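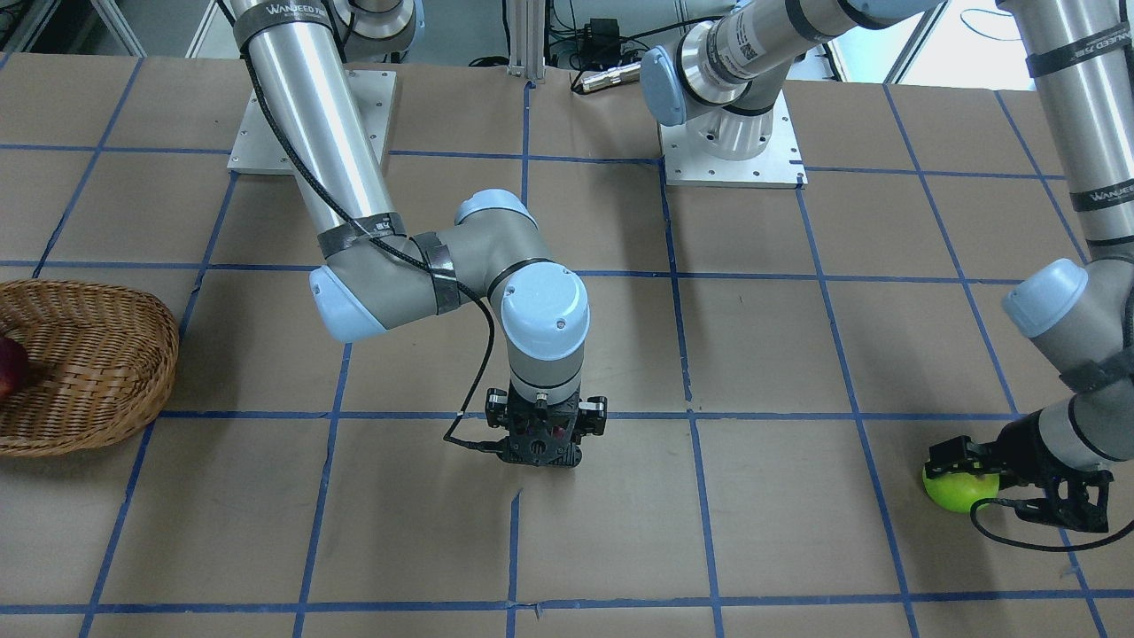
By Llinos Nicholas | 28/01/2025

A two-arm cell sorting fruit into a basket will pass most acceptance checks on the day it is installed. The harder question is whether a result from that cell can be compared with one from another building. Stuvach's bench practice note, revised in September, runs to 16 pages and spends most of them on the table.

The note asks for a marked work surface. Kraft paper with a masking-tape grid is acceptable, provided each cell has a written address and every start position is logged against it. Tape that kinks or frays is to be replaced between runs, never during one. Both base plates are to be fixed before the grid is laid.

Cable routing gets its own section. Straps must hold the cable along each link, and the slack at the wrist must allow full rotation without crossing the fingers. Loops that reach the work surface are permitted only outside the active cells.

Ayane Hirano, who edited the revision, reviewed 2,484 logged picks from the Sorden and Sakai benches. Of these, 377 could not be used. "In 274 of them the start cell was missing from the log," she says. "The arm may have done well. We can't tell."

Produce is treated as a variable. An apple is recorded by color and weight - a green one and a red one are separate items - and it is retired once bruised. The idle arm must be parked with its gripper open and empty, clear of the other arm's path.

Filed under: Robotics / Standards & Practice

Related
Plusberg drops its single-arm test bench
Reading a gripper force sheet
When to re-zero a shared cell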